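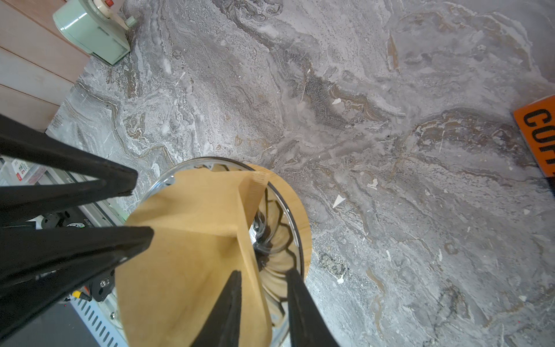

Will the Tidico dock charge my laptop while it's running two monitors?

It will, as long as your laptop charges over USB-C. The dock takes its own power brick and passes up to 63 watts along to the computer, and plugging in a second monitor doesn't lower that. A thin 14-inch laptop will fill up fine during a normal day's work. A big gaming machine will take the charge too, but it'll drain slowly under a heavy game, so keep its own charger plugged in for that.

Lalov Tidico Desktop Dock
By Hendrik Steyn
May

I've been running one of these on my own desk all winter and I like it a lot, so this page is longer than it probably should be. The short version: one cable into the laptop, everything else stays plugged into the dock, and you sit down and get on with it.

What you get in the box is the dock, the 19-volt power brick, a USB-C cable for the laptop and a stick-on strip of rubber feet. The feet come loose because the dock can stand on its edge or lie flat, and Lalov lets you pick which side they go on. Mine stands up. It takes less room that way and the front ports end up at a nice height for plugging in a thumb drive without looking.

On the front there's a headphone jack, one fast USB-C port, one USB-A port and a full-size SD card slot. On the back you'll find two HDMI ports, two more USB-A ports, wired network, the laptop connection and power. The laptop connection being on the back is my favorite thing about the whole design! So many docks put it on the front or the side, and then you've got a fat cable curling across your desk forever.

The supplied cable is a little short. If your laptop sits up on a stand you may want a longer one, and please get one rated for both video and charging. A phone charging cable will fit the port perfectly well and then give you no picture at all, and we get a good many emails that end up being exactly that.
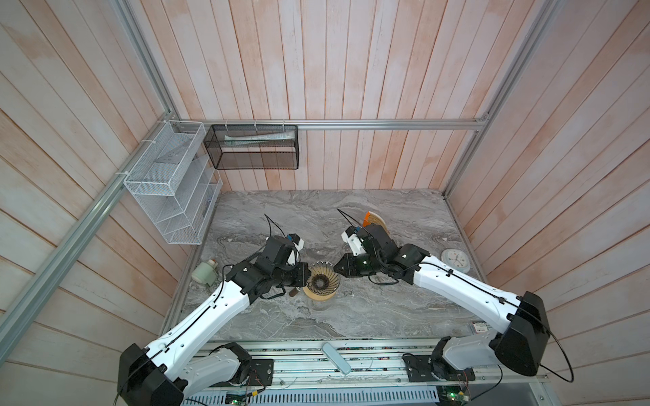 My second screen stayed black until I swapped the HDMI cables around, one customer wrote, and then both came up and have been fine ever since. Worth trying if you hit the same thing. The left port (looking at the back) is the one that wakes first, and older monitors seem happier there. If swapping doesn't help, unplug the power brick, count to ten, and plug it back in before you connect the laptop.

A few words on monitors, as it's the part people worry about most. Two screens at regular 1080p is easy for nearly any laptop with video over USB-C. Two screens at 4K is a different matter, and it comes down to the laptop more than the dock. Some will run both smoothly, some will drop one to a slower refresh rate (you'll notice the mouse pointer looking a bit choppy), and some laptops will only ever show the same picture on both. Look up your exact model before ordering and search for how many external displays it supports over a single USB-C port. If you can't find it, send us the model name and we'll dig.

Gamers, I haven't forgotten you. The dock doesn't make your graphics card faster or slower, but if your laptop has a separate HDMI port wired straight to that card, use it for the game screen and hang the other monitor off the dock. That's how I do it, and I can leave a map or a chat window up on the side with no stutter that I've noticed.

Heat: it gets warm. Mine is warmest near the network port when I'm copying a big folder from the file server. There's no fan, so there's no noise either, and I wouldn't trade that for a cooler case. Just don't bury it under papers.

The SD slot is better than I expected. It pushes in with a click and the card sits nearly flush, so it won't get knocked. It's also quick enough that I stopped carrying my old card reader in my bag. MicroSD cards need an adapter, which isn't included. 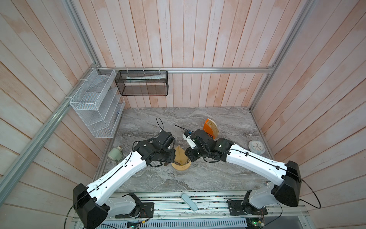
Another customer asked whether the network port keeps working when the laptop lid is closed, and said the old Uçar dock it was replacing used to drop the connection every time. On the Tidico it depends on your sleep settings. Set the laptop to stay awake with the lid shut while it's on power, and the connection holds. If it's set to sleep, the network goes when the laptop does, and comes back a few seconds after you open up.

Things I'd change if Lalov asked me: a dimmer power light (it's bright blue and I put a bit of tape over mine), one more USB-A port on the front, and a power button you can find with a finger. It's flush with the case and very smooth. You get used to it.

There's a firmware update tool on the disk image that the dock shows the first time you plug it in. Run it once. The update fixes a crackle in the headphone jack on early units, and Zellemora stock from this spring should already have it, but running the tool does no harm and it's over before you can make toast.

Color choices are dark gray and a lighter silver. Ports and cable are the same on both. The warranty is 2 years and covers the power brick as well as the dock. Keep your order email, that's all we need to look you up.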